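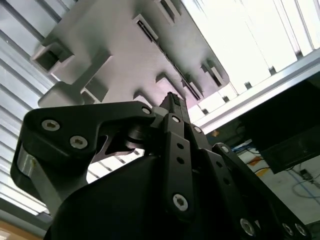

About Zotham

Zotham is a small test shop for robot grippers, arms, wrist cameras and controllers. Companies send us the hardware they are thinking of buying, we run it on the parts they make, and they get a written report with the logs attached.

We started in Rastlow, in a rented unit behind a machine shop. The first job was a comparison of two grippers for a packaging firm. We still work in the same building, with more floor space and 3 test cells.

What we do

Most jobs are side-by-side trials. Each gripper gets 200 picks on the same part, from the same start position, at the speed the customer plans to run. We log every drop, slip and missed grasp. If a fingertip pad needs changing partway through, that goes in the report too.

We also do camera work. A wrist camera that looks fine on a bench can lose sight of the part once the fingers close, so we check the view through the whole motion — open, closed and at an angle. Controllers are tested for delay and for how they recover after a stop.

Test parts

Customers can send their own parts or use ours. Our library has 84 of them. Many are 3D printed, with slots, pockets and raised blocks that give a gripper good and bad places to hold. The Dumari set is our own design and is used for all first-round trials. Print files are free on request.

Who we work with

Our customers are mostly small manufacturers with fewer than 70 employees. Softić, our longest-running customer, has sent us work every year since we opened.

We do not sell hardware and we take no commission from those who do. Fees are fixed before a trial starts.

Visits

Customers are welcome to watch their trials. The shop is closed for the first half of July. Please wear closed shoes — safety glasses are at the door.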